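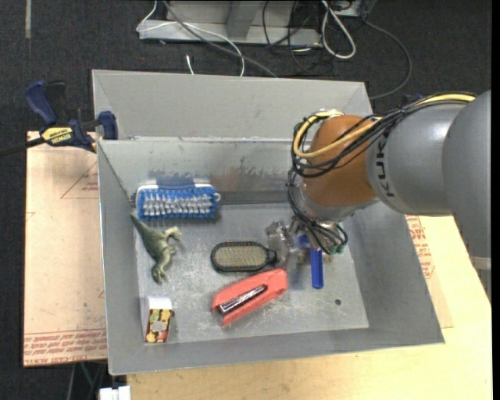
Metal bin, assorted contents.

I have now bought the same album four times, and I'd like it noted that I only like two of the songs.

The album is the second one by Skomero, who were briefly enormous in the part of the country where I grew up and unknown everywhere else. I had it on cassette first. The cassette lived in my mum's car, where it went wobbly one January and stayed wobbly, so that for years I thought the singer was doing something clever with the high notes. Then I heard the CD at a friend's place and learned he was just a bloke singing in tune. I was a bit let down.

I bought the CD anyway. It had a bonus track, which was the single again with the drums turned up. That copy went missing in a share house, along with my good colander.

Copy number three was the "anniversary edition" on Stallow, a label that seems to exist so people my age can pay for their own memories twice. It came with a booklet. The booklet had an essay that used the word "seminal" in its first line and got the track order wrong. Someone had also decided to remaster the thing, and now the bass sounds like it's coming from the neighbour's garage. My neighbour does in fact play bass in his garage, so I spent a good ten minutes at the window working out who to be cross with. 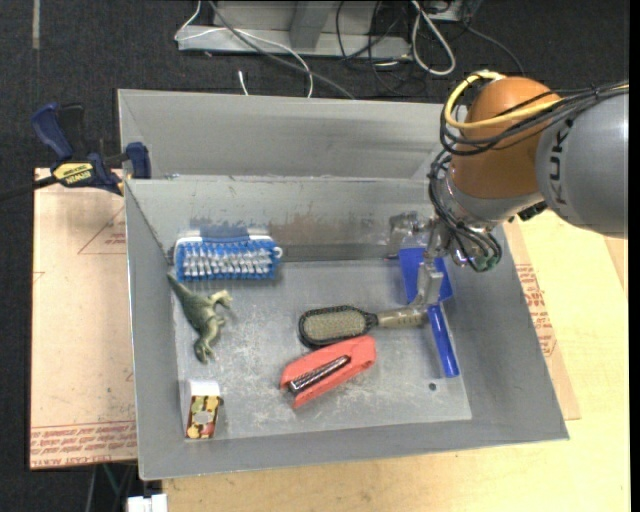

Another look in the bin.

Which brings me to the vinyl. I don't own many records. I own a turntable, an Erkari, bought on a whim in November, and it has spent most of its life under a pile of mail. But there was the album in the window of Du Plessis, the shop near the station with the grumpy opening hours, in its original sleeve, and I went in like a moth with a debit card.

Side one is lovely. It's warm, it's got a bit of crackle, the bass is back inside the house. Side two has a scratch right through track 3, one of my two songs, so it now goes "and I'll be home, and I'll be home, and I'll be home" until I get up off the couch and nudge it along. He never does get home. I've tried cleaning it with the little brush. I've tried the trick with the coin on the headshell, which you shouldn't do, and which made it skip backwards.

I could take it back, but the shop has a handwritten sign about returns and the sign has underlining in two colours. So I've kept it. I've also started singing the repeat in the shower, skip and all, and when the proper version came on at the supermarket last week it sounded rushed to me.

The other song, track 5 on side one, plays perfectly. I'd forgotten how long the fade-out is.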